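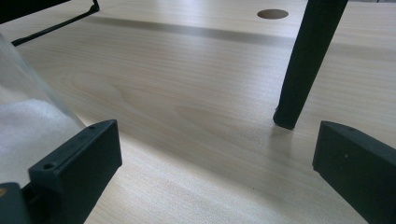 Clillia
Oh I do love a pale tabletop! Is it laminate? Mine has that same light grain and I've never once oiled it, just a damp cloth and off you go.

Fosov
Laminate, yes, with a few wavy bits in the middle that I'm daft about. I'm sorting my craft things into clear tubs and it's such a joy seeing what I've got. 61 tubs so far!!

Rodix
Sorry, can't agree on clear. White stuffing goes yellow by a sunny window. Tins every time.

Fosov
Mine's had five years on a shelf and it's still white as anything (north-facing room, mind).

Clillia
With Fosov here, I'd forget what was in a tin by teatime. Do you label the lids or the sides?

Rodix
Lids. And I still say tins.

Fosov
Sides! Stack them and you can't read a lid. Doing the buttons next, will report back in February.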